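Looking after hand-held grippers: good habits at the table

Siham El Sherbiny and I have been using hand-held grippers at Jutgate for long enough to have picked up some bad habits, so in July we sat down with a pot of tea and wrote ourselves some house rules. You're very welcome to pinch them!

Start with the pads. Run a fingertip along the top edge of each one before you begin, because that is where the rubbery stuff lifts and scuffs first, and once an edge has started to curl it will catch on anything fluffy. Pick off stray fibres with tweezers – never a blade, please – and change both pads on a gripper together, even if one still looks decent.

Next, the cables. Let them drop in a loose loop down the outside of the table, one on each side, so they never cross your lap. Mark the floor with tape too, so the table goes back to the same spot after somebody has hoovered.

Soft toys want a gentle squeeze. Close the jaws until the fur just gives, then stop. If you have two grippers, put one at each end and keep the marker plates on top clear of your sleeves.
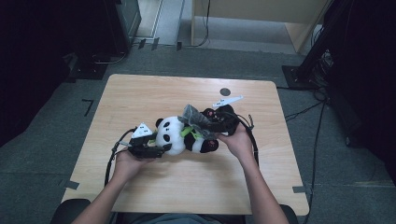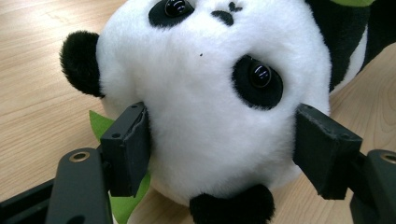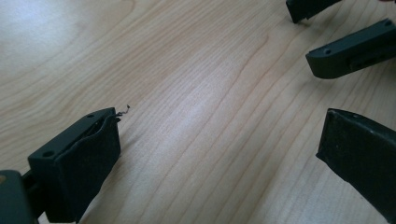 We keep a little notebook for pad changes (Kausar Chaudhry's idea, and a good one) with the date and which gripper it was. Ours go no more than 11 sessions on one set, though you may well get longer if you mostly handle smooth things. Wipe the table down with a barely damp cloth when you finish, and park the grippers with their jaws open.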